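Is there a physics book for people with no math?
Posted in Books & Reading, Sat 15 March

I'm looking for a physics book I can read without going back to school. I work in local government and keep getting handed reports on energy and radiation that I only half follow. I bought the Mekico introduction last July and gave up at page 468 of 656. The chapters on heat were fine. After that it was all equations and I lost the thread. Paperback if possible, and I don't want to spend a lot. Does anything cover nuclear power, batteries and satellites in plain words?

Grenar

Try the Osholm guide to energy. It has very few formulas, and the ones it does have are in boxes you can skip. The nuclear section is the best part. It explains half-life and dose using everyday amounts, so you can tell a big number from a small one. Satellites only get a few pages. My library had 3 copies, so check yours before you buy. Read the chapter on units first even though it looks dull. Most of the reports I see mix up power and energy, and you will catch it once you know the difference.
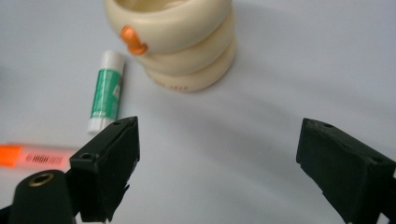
Cream ringed container with an orange peg, on my table.

I would also keep the Mekico one. The index is good and you can use it to look things up.

Sharifi

any used bookstore will have something. I got mine for two dollars, don't remember the title, blue cover

tablelamp4000

Seconding Osholm, but get the second edition. The battery chapter in the first one is very out of date. If you want more on satellites, look for a short book on orbits in the young adult section. They are written for teenagers and the drawings are usually clearer than in the adult ones.

oldmill_reader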